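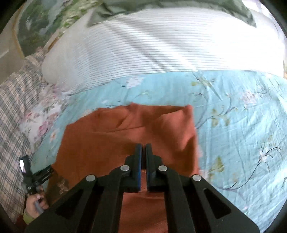 Bostora Open House, February 28, 2021

We reached Bostora a little after opening time and paid 2 pounds each at the door. The house belongs to Kavus, a small firm that teaches clothes care and folding, and once a year visitors can walk through the rooms where the courses are held. Parking is on the lane behind the Bovirton bakery and fills up early.

The ground floor is mostly ironing and mending. There was a queue for the darning table, so we went upstairs to the bedroom, where knitwear is folded on the bed. The bedding is light blue with a pattern of blossom and green leaves, and things are left as they would be at home, with a plaid blanket and a crumpled floral cloth to one side.

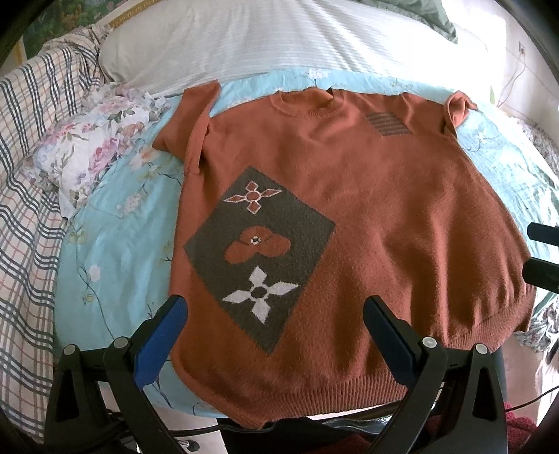

Knitwear goes face up first and is smoothed from the neck down to the hem. The one I liked best was a short-sleeved sweater in rusty orange, with a dark diamond low on the front and flowers inside it. I asked whether a knitted patch like that should be kept off the fold line. The advice was to fold the sides in behind and not to worry about it.

The talk lasted 20 minutes and we stayed for a second one on storing wool over the summer. Tea was in the back kitchen. Oláh, the yarn shop next door, had a table in the hall and I bought 7 balls of grey.

The next open house is in June. The stairs are steep and there is no lift.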